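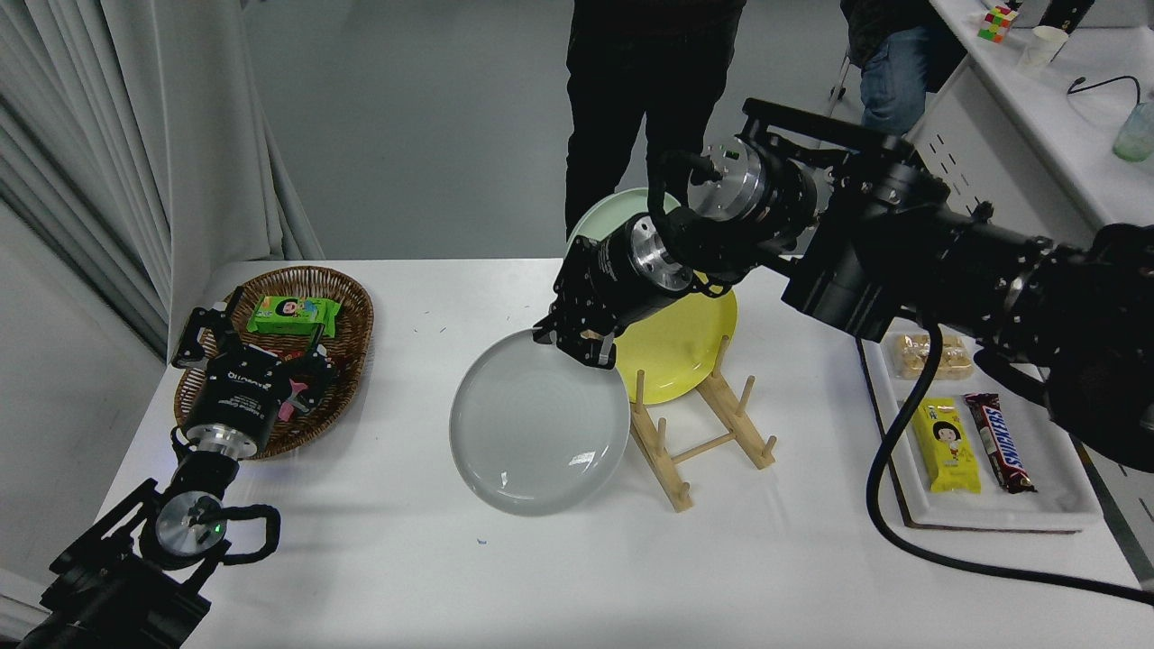

Right arm stops with a force fault when putting plates in the rack

Charito Soriano
5 April 2024
We run a two-arm table set-up on Griltico 2. The right arm picks up a plate by the rim and stands it in a wooden rack with pegs. It was fine until March. Now it stops just before the plate goes down, with fault 3762, and the gripper stays closed. It happened 9 times in 20 runs. The left arm has never faulted. I have restarted the controller and recalibrated the gripper, with no change. Is it safe to clear the fault and carry on?

Bindcombe
Don't clear it while the arm is holding something. On ours the arm jumped a little on reset and the plate broke. Hold the plate, press the stop, then open the gripper by hand from the menu. Keep your fingers away from the pegs.

After that, look at the cable. If it pulls tight when the wrist turns, the arm reads the pull as a collision. Try the same move slowly with no plate. If it still faults, it's the cable or the joint sensor and the rack has nothing to do with it.

Bang
Had this on the old version, updating fixed it. Might be different for yours. Bivix sent me the file when I asked.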